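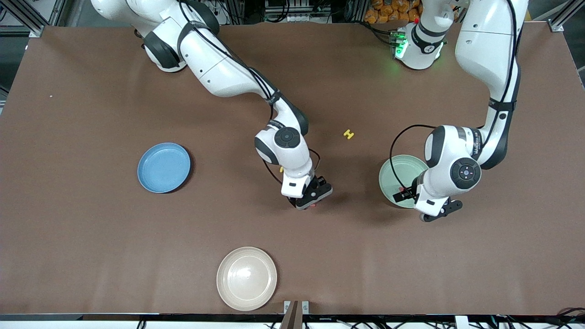
*Two arms, three plates, and a mint-green one getting all the attention.*

I've been running the Gultow training kit for a while now, and since people keep asking me if it's worth the money, okay, let's talk about it!

The pitch is simple. You guide the arms through a job by hand, the software (it's called Lorkier) learns from those demos, and then you let it go on its own. What sold me was the method behind it. Rosângela Queiroz wrote it up in March, and her trick is to have each arm predict what the *other* arm is going to do next, so they quit fighting over the same patch of table.

Does it work? Mostly, yes! I recorded 118 demos of small pieces going onto plates, trained overnight, and ran 900 trials. With the partner prediction switched off I got 33 collisions. With it on I got 3. I ran that twice because I didn't believe it (same result, give or take a bumped wrist).

Now the grumbles. The grippers are great on chunky pieces and pretty fussy with anything thin and flat. Plate color matters way more than it should – swap the plates mid-session and the thing sulks for a few tries. And the setup guide is a mess. I ended up following the one for Falcão, their older kit, and guessing at the rest.

I also tried the Vallholm package last year, which was easier to install but never got the two arms sharing space nicely. For two-handed stuff I'd take the Gultow every time. If you only need one arm, save your cash and wait for the smaller kit.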